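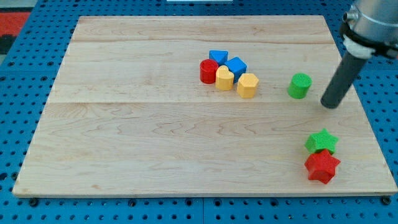 Plastic shape blocks on a maple board. Cusetti will add block sets and boards to its lending shelves in June.

CUSETTI TOY LIBRARY TO LEND SHAPE BLOCKS AND MAPLE BOARDS

TATEMDALE – Families in Tatemdale will be able to borrow shape block sets and maple play boards from the Cusetti Toy Library starting in June. The library has put together 85 sets for the first season. Each set goes out in a cloth drawstring bag and can be kept for three weeks.

The sets include cylinders, cubes, triangular prisms, five-sided blocks and hearts, in red, blue, green and yellow. The boards are maple, made from planks joined edge to edge, with rounded edges. Knots and color changes in the wood have been left as they are, so no two boards look the same.

"Parents kept asking us for something that doesn't need batteries and doesn't have forty parts," said Nisha Kanaujia, who runs the library. "A child can line these up, stack them, trade them with a brother or sister. The board gives them a place to do it, and it keeps the blocks from ending up under the couch."

Cusetti has 510 member households. Membership is free to anyone with a Tatemdale address, and there is no charge to borrow a set. A household may have one block set and one board out at a time. Members who already have other toys on loan do not need to return them first.

The boards were made by Kandpal, a woodworking shop on the east side of town. Kandpal made 49 boards for the library and will refinish any that come back badly scratched. Small dents and crayon marks are expected and members will not be billed for them.

Madhu Kushwaha of Kandpal said the shop tried a few sizes before settling on one.

"The first one was too heavy for a child to drag across a rug, and kids do drag them," Kushwaha said. "We took some width off and went over the edges again. It still sits flat, and that was the main thing."

Because there are fewer boards than block sets, boards will be lent in order of request. Members can put their names on the waiting list at the front desk. Blocks work just as well on a table or a hard floor, and staff will not hold back a block set while a family waits for a board.

A printed card comes with every set. One side lists the blocks so they can be checked before they go back. The other side has a few simple games, including sorting by color, finding every block with a round face, and building a row for someone else to copy. The card is printed in large type.

The block sets are meant for children ages three and up. Blocks can be washed in warm water with dish soap and left to air dry. Boards should be wiped with a damp cloth and never soaked. Missing blocks can be replaced at the front desk for one dollar each.

An open play hour will be held at the library on the first morning of lending, starting at 10 a.m. Sets will be out on the tables for children to try, and Kushwaha will have unfinished pieces of maple for visitors to handle. No sign-up is needed.

Money for the sets and boards came from the Zarkesard Fund, which supports small projects for children in and near Tatemdale.

The Cusetti Toy Library is at 801 Mill Street, Tatemdale. Parking is behind the building.

Contact: Nisha Kanaujia, Cusetti Toy Library, at the front desk during open hours.

###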